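Forum der Hausgemeinschaft Petberg
Bereich: Gemeinschaftsküche und Speiseraum
Thema: Tabletts und Geschirrrückgabe – Vorschlag zur einheitlichen Regelung

Verwaltung_Petberg schrieb um 9:14 Uhr:

Sehr geehrte Bewohnerinnen und Bewohner,

im August wurde der Speiseraum auf rote Kunststofftabletts umgestellt. Die Hausverwaltung legt hiermit den Entwurf einer Regelung zur Geschirrrückgabe vor und bittet um Stellungnahme. Vorgesehen ist, dass jedes Gedeck auf dem Tablett verbleibt, bis es am Holztisch neben dem Abtropfgestell abgeräumt wird. Der Teller wird zuerst entnommen, Becher und Löffel folgen.

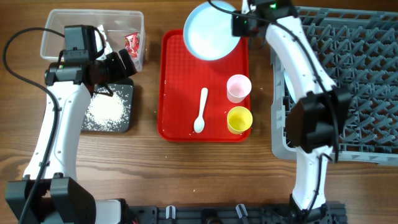

Getränkereste sind vorher in den Ausguss zu geben. Besteck ist gesondert abzulegen und keinesfalls in die Becher zu stellen. Die Regelung soll für beide Etagen gelten und nach Ablauf der Rückmeldefrist ausgehängt werden.

Mit freundlichen Grüßen
Dima Mahasneh, Hausverwaltung

Noguchi schrieb um 10:02 Uhr:

Sehr geehrte Frau Mahasneh,

dem Entwurf kann ich in weiten Teilen zustimmen. Einwände habe ich gegen die Reihenfolge. In der Wohnanlage Drostbridge, in der ich zuvor gewohnt habe, wurden die Becher zuerst abgeräumt. Sie kippen leicht um, sobald jemand einen Teller über das Tablett hebt. Ich beantrage, die Reihenfolge entsprechend zu ändern.

Ferner bitte ich um Auskunft, wie viele Tabletts beschafft wurden. Zu den Mahlzeiten entsteht regelmäßig ein Engpass.

Flurdienst_2 schrieb um 10:47 Uhr:

Dem Vorredner ist zu widersprechen. Bleibt der Teller liegen, greift man über ihn hinweg nach den Bechern und gerät mit dem Ärmel in die Speisereste. Der Flurdienst räumt seit der Umstellung durchgängig den Teller zuerst ab und ist mit diesem Verfahren zufrieden. Umgekippte Becher sind unerheblich, sofern sie zuvor geleert wurden. Genau dies schreibt der Entwurf vor.

Verwaltung_Petberg schrieb um 11:30 Uhr:

Zur Frage von Noguchi: Beschafft wurden 188 Tabletts über die Firma Flumham. Das Budget für Tabletts und Kunststoffbecher betrug bis zu 2000 Euro. Eine Nachbestellung ist derzeit nicht vorgesehen. Wir bitten darum, Tabletts nicht in die Zimmer mitzunehmen.

Noguchi schrieb um 13:05 Uhr:

Vielen Dank für die Auskunft. An meinem Einwand halte ich gleichwohl fest. Nicht alle Bewohner leeren ihre Becher, und die Holzplatte nimmt Flüssigkeit an. Zumindest sollte der Bereich zwischen Tablett und Abtropfgestell nach jeder Mahlzeit trocken gewischt werden. Wer ist hierfür zuständig?

Kuechenrat_Nord schrieb um 13:41 Uhr:

Die Zuständigkeit liegt nach der geltenden Küchenordnung beim jeweiligen Tischdienst. Wir regen an, das hellgraue Abtropfgestell näher an das Tablett zu rücken, damit weniger auf das Holz tropft. Ein schmaler Abstand genügt – das Gestell muss zur Reinigung weiterhin angehoben werden können. Becher, die auf der Seite liegen, sind vor dem Einräumen aufzunehmen und auf Reste zu prüfen.

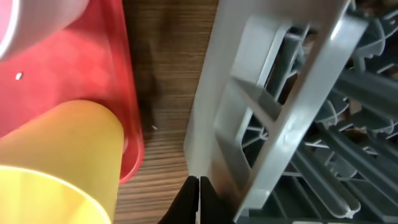 Geänderter Entwurf, Stand nach Rückmeldungen

Verwaltung_Petberg schrieb um 16:20 Uhr:

Die Verwaltung fasst den geänderten Wortlaut wie folgt:

1. Becher sind vor der Rückgabe vollständig zu leeren.
2. Der Teller wird als erstes Teil vom Tablett genommen.
3. Becher und Löffel werden anschließend einzeln entnommen.
4. Die Holzplatte ist durch den Tischdienst nach jeder Mahlzeit trocken zu wischen.
5. Tabletts verbleiben im Speiseraum.

Der Antrag auf Änderung der Reihenfolge wurde geprüft und nicht übernommen.

Noguchi schrieb um 17:08 Uhr:

Ich nehme die Entscheidung zur Kenntnis und bitte, meinen abweichenden Standpunkt im Protokoll zu vermerken. Ziffer 4 begrüße ich ausdrücklich.

Flurdienst_2 schrieb um 17:15 Uhr:

Der Flurdienst stimmt dem Wortlaut zu. Wir bitten um einen Aushang in ausreichender Schriftgröße an beiden Eingängen des Speiseraums.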